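Reference > Materials > Metalworking > Mixing bowl

Mixing bowl

2 comments | 218 shares

A mixing bowl is an open, round-bottomed or flat-bottomed vessel used to combine ingredients before cooking, baking or serving. Most are wider at the rim than at the base, which gives room for a spoon or whisk to move and lets the contents be tipped out cleanly. Common materials are stainless steel, glass, glazed stoneware, plastic and, less often, copper or wood.

Materials

Stainless steel is the usual choice in commercial kitchens. The grades most often used are austenitic alloys containing chromium and nickel. The chromium forms a thin oxide layer on the surface that resists food acids and repairs itself when scratched, provided oxygen is present. Steel bowls are light for their volume and do not shatter, but they cannot be used in most microwave ovens and they conduct heat poorly compared with copper or aluminum.

Glass bowls are heavier and sit more firmly on the counter. Tempered soda-lime glass and borosilicate glass are both used; the second tolerates sudden changes of temperature better. Stoneware bowls are heavier still and hold their temperature well, a property valued in bread making. Unlined copper is reserved mainly for beating egg whites, where traces of the metal bind to the proteins and make the foam more stable.

Manufacture

Steel bowls are made by deep drawing or by spinning. In deep drawing, a flat circular blank is clamped at its edge and forced into a die by a punch. The ratio of blank diameter to punch diameter determines how deep the bowl can be made in a single stroke; deeper shapes need a second draw, sometimes with annealing between the two. In spinning, the blank is rotated on a lathe and pressed over a form with a roller. Spinning suits short runs and very large bowls, while drawing is faster once the tooling has been paid for.
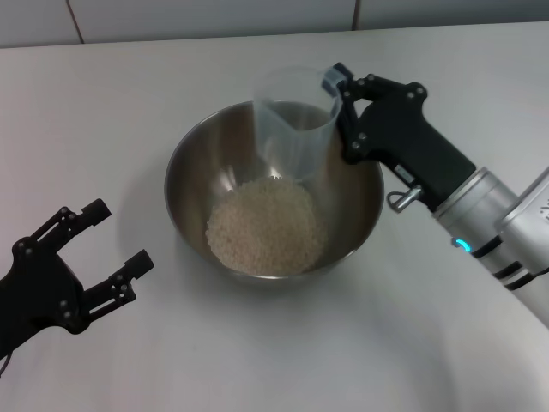 Round stainless steel bowl with a rolled rim. Photo: Cleltatar Reference Library

After forming, the edge is trimmed and finished. A rolled rim is curled outward over itself, which stiffens the wall and removes the sharp cut edge. Rims may be left open underneath or closed by further rolling or welding. Open curls are cheaper but can trap water and food residue, and some kitchen purchasing rules exclude them for this reason. A flat rim is simpler to clean – though it bends more easily if the bowl is dropped.

Surface finish

The two common finishes are brushed and mirror. A brushed finish is produced with abrasive belts or pads and has fine parallel lines that hide light scratches. A mirror finish is polished through successively finer compounds and shows wear sooner. Many makers polish the outside only and leave the inside brushed.

Sizes

Capacity is normally measured to the brim, so the working volume is lower than the stated figure. The Hekon range, sold to bakeries, begins at 500 milliliters, and its pieces are graded so that each nests inside the next. The Boyer pattern uses a narrower base and steeper wall for the same capacity, reducing splashing at the cost of stability. Viltotov, a maker of hotel ware, lists its largest drawn bowl as catalog item 3889.

Care

Steel bowls can be washed by hand or machine. Salt left standing in a bowl may cause pitting, and chlorine bleach has a similar effect. Rainbow-colored marks from heating are a thickening of the oxide layer and can be removed with a mild acid such as diluted vinegar. Steel wool should be avoided – fragments of carbon steel lodge in the surface and rust.

See also: Deep drawing; Metal spinning; Stoneware; Whisk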